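Clearing the Big Table: What Four People Throw Away in a Shared Study Room
Household Systems project, final report
Oct 21, 2022

I picked this topic because of a table. The study room on our floor has one big light wood table, four of us share it, and by the middle of any given week you can't put a laptop down on it without moving somebody's lunch first. My first proposal was about recycling on the whole campus, which my instructor (kindly!) told me was way too big, so I shrank it down to one room, one table and one trash bin. Best advice I got all term.

What I wanted to find out

My question was pretty simple. If the bin is closer to the place where people snack, does the table stay clearer? Before the project the bin lived behind the door, under the coat hooks, and you had to get up and walk all the way around the table to use it. So people left wrappers where they were. I did too, I'm not going to pretend I was above it.

I also wanted to know what the trash was made of. I guessed paper, with all the printouts we go through. I was wrong about that, more below.

How I did it

The project ran for four weeks. For the first stretch I left everything the way it was and just weighed what came out of the bin, plus whatever was still sitting on the table at the end of the evening. Then I moved the bin right up to the near edge of the table and kept weighing. I used a little kitchen scale and a notebook, and I sorted things into 3 piles: food packaging, paper and cardboard, and everything else. Cardboard boxes I kept out of the bin completely and flattened later, since one box would fill the thing up and mess with my numbers.

One rule I had to add after the first few days was that a bag with food left in it gets emptied before it gets weighed. Half a bag of popcorn weighs a lot more than the bag does, and it was making snack packaging look like a monster.

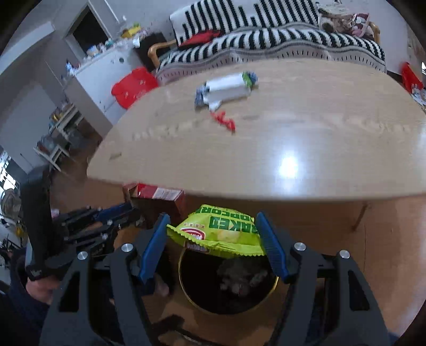
Figure 1. A baked popcorn bag over the bin at the edge of the table.

Popcorn bags turned out to be their own little problem. They weigh almost nothing, but they're so puffy that a couple of them on top make the bin look full, and once it looks full people start leaving stuff on the table again. I ended up squashing each bag flat before it went in (roll it from the bottom, push the air out, fold it over), and that made a bigger difference than I expected.

What I found

Over the whole project I weighed 1833 grams of trash, not counting the cardboard. Food packaging was the biggest pile by weight, even with the emptying rule. Paper came second and the "everything else" pile was mostly tissues and one very dead highlighter.

With the bin by the door, plenty of wrappers never made it off the table until I cleaned up at night. With the bin right there, the leftovers on the table dropped a lot, and on several evenings there was nothing for me to pick up at all. I was so happy the first time that happened that I texted my roommates about it, and they were less excited than I was.

Problems and what I'd change

My roommates knew what I was doing, so they may have been on their best behavior. Four weeks isn't very long either, and one of them fell in a week when everyone was studying late and snacking nonstop. I'd like to run it again with the bin moved back to the door at the end, to see if the old habits come back. I'd also measure volume along with weight, because of the popcorn bags.

The bin is staying by the table for now. Chairs bump into it sometimes, so next I want to try it a little farther down the same side, where nobody sits.

Contact: Widberg Student Projects Office | Copyright 2022 Widberg | Back to top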